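Brellcombe Program Brings Repair Skills Back to the Kitchen Table

October 2, 2018

When Amerley Wumbei joined the Brellcombe Household Skills Program as its director, the evening classes were held in borrowed rooms and the course list fit on a single sheet. The program now offers 66 short courses a year, from basic sewing to the care of cast iron. The one that fills first is the course on wooden kitchenware.

Ms. Wumbei attributes the demand to a simple gap in knowledge. "People inherit a bread board or a salad bowl and they do not know what it needs," she said. "They put it away because they are afraid of ruining it, or they wash it the way they wash a plate and it splits. Most of what we teach can be learned in one evening."

The wooden kitchenware course runs for 5 weeks and is open to adults with no previous experience. The first session covers washing and drying. Participants are shown how to clean a board promptly, wipe it down, and stand it on its edge so that air reaches both faces. Oiling comes in the second week, sanding and small cracks in the third and fourth. The last meeting is reserved for pieces that participants bring from home.

Asked which mistake she sees most often, Ms. Wumbei named olive oil. "It is in the kitchen, so people reach for it. After some months it turns sticky and smells stale. We ask them to use food-grade mineral oil, to put on a thin coat, and to leave it overnight. Then they wipe off what has not soaked in. The wiping matters as much as the oil."

She is equally firm on the subject of dishwashers. The long exposure to heat and water swells the fibers, she said, and glued joints open as the wood dries again. Trays are at particular risk, as a warped base will rock on a flat table and cannot easily be corrected at home.

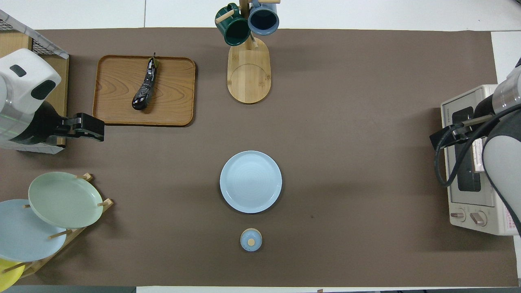

Sena Bonsu takes a different view of how strict such advice should be, and told the program's spring meeting in April that beginners are too often discouraged by rules. A bowl that is used daily and oiled twice a year, in Bonsu's opinion, will outlast one that is oiled every month and kept in a cupboard.

Ms. Wumbei does not dispute the point. "We had that discussion at some length," she said. "I would still like people to oil a new board more often in the first few weeks. After that, I agree that use is good for it. The wood will look dull and pale when it wants attention, and anyone can learn to see that."

The program receives a yearly grant of $4000 from the Gajdoš Fund, which pays for sandpaper, oil, and clamps. Participants pay a materials fee of $2 per session. Tools may be borrowed between meetings, provided they are signed out at the front desk and returned before the next class.

A second course, on mending chair seats and loose legs, is being prepared for the Flevlow branch. Ms. Wumbei said the difficulty has been storage, as chairs left to dry overnight take up far more room than bowls do. "We have a place to teach. We are still looking for a dry place to keep the chairs."

Registration for the next wooden kitchenware course is open at the Brellcombe front desk during regular hours. Participants are asked to bring an apron and one piece of unpainted wood from their own kitchen.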